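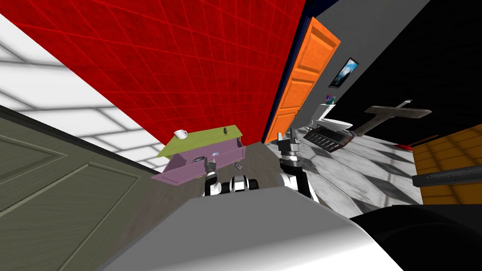
Niven home robot sim, worth the subscription?
gritbin
Two-arm robot, loads of rooms, doors and drawers to practise on. 13 a month or 90 a year. Had the trial 3 days. Red tile rooms get old fast but drawers are good. Anyone paid for the year?

pollard_k
Yes, since October. Drawer tasks fine. Mug and figurine on the cabinet top are seperate objects, so you can score knocks. Handy.

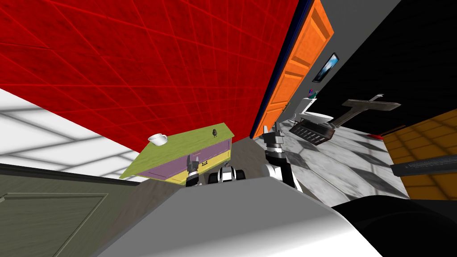
Replies, page 2
Stistside
Don't agree about drawers. Contact is mushy, grip slips off thin handles. Ritton's kit does it better and you pay once.

gritbin
Ritton has no bathroom though? I want toilet, sink, the lot. Also wrist view, can't tell if Niven's is any use.

pollard_k
It's decent. You get both fingers, and you see the gripper shadow inside an open compartment, which helps with depth.
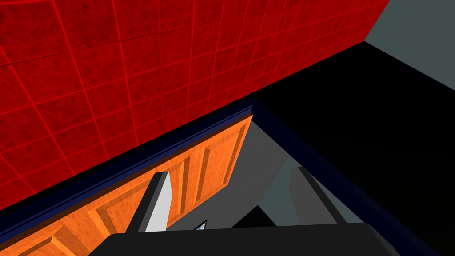

Mine trains on wrist view plus head view. Wrist only was hopeless, kept going in too far. Both together much better, took me 2 goes to get the settings right.

Stistside
Shadows are only as good as teh lighting. Flat as anything in there.

kidside_fan
Kidside uses it for the after school club, no complaints. Bar handles are the easy ones, start there. Fingers open, come in straight, then close.

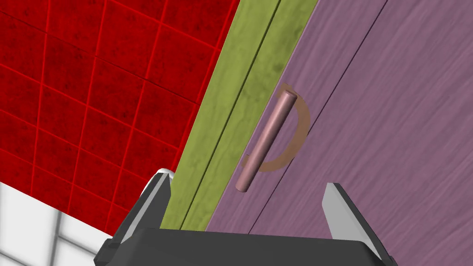
Last edited: Tuesday, 16:40

gritbin
OK going monthly first. Will try bar handles tonight. If it slips like Stistside says I'll cancel.

Stistside
It will. Turn the friction up before you start.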